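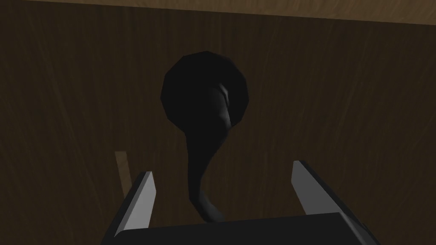 The ladle, black on dark wood.

Lot 244

The ladle was supposed to have belonged to a saint, or to a saint's cook, depending on which page of the catalogue you believed. Liesbeth Boersma believed neither. She had been valuing kitchenware for Gavel since before they could afford a carpet, and in that time she had been handed three spoons that had fed Napoleon.

"It's from the convent at Plullisance," said Cristóvão Mendes. "There's a letter."

"There's always a letter."

He laid it in front of her anyway. It was dated 1693 and it said that the ladle had served soup through an entire winter of famine and that the pot had never once been empty. The writer gave her name as Sister Pistach.

"Pistach," said Liesbeth.

"It's a family name. In the valley."

"Did you ask anyone in the valley?"

He hadn't. He had asked a man called Wendt, who was selling it. 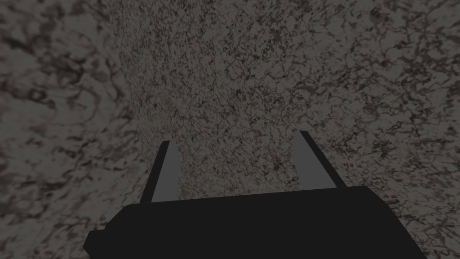
Liesbeth's trouble with miracles was that they were so badly kept. If a pot had truly never run dry, she thought, somebody would have written down what was in it, and who complained, and whether the turnips were off. She had read real convent accounts and they were full of turnips. She drew a small picture in the margin of the letter's photocopy while she thought, two fingers side by side, both pointing up, which was how her father used to ask for another pair of beers. Then she read it again from the top. Not one turnip.

"Wendt says there's a buyer," Cristóvão said. "He says seven hundred and four."

"Seven hundred and four what?"

"He didn't say. I assumed pounds."

"Why the four?"

Cristóvão opened his mouth and shut it again. It was February and the radiator was making the noise it made. She turned the ladle over, weighed it in her hand and tapped the bowl with a fingernail. It could have been a hundred years old, or three hundred. It could have come out of a skip.

"I'd like it to be true," he said.

"I know you would. That's what the letter's for."

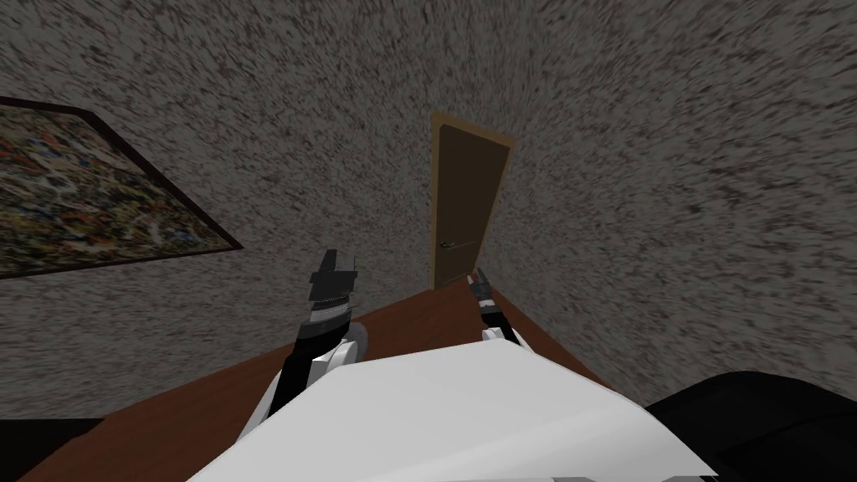 The viewing

Wendt came at half past four, in a good coat. He was smaller than his letters.

"You have doubts," he said.

"I have a form," said Liesbeth. "It has a box for doubts."

He laughed, a little too late, and asked if she had used it. The ladle, he meant. She said they didn't generally eat with the lots.

"Then how can you know?"

It was such a cheap trick that she nearly admired it. She wrote "Ladle, age uncertain, with letter" in the ledger, and passed it across for him to sign. He read it twice and signed it, and went out without shaking hands.

Cristóvão locked up at six. Liesbeth stayed on with the tin of soup she had brought for lunch and forgotten, and she heated it in the little pan in the back kitchen. There was only the one bowlful. She looked at the ladle for a while, and then she took a spoon out of the drawer.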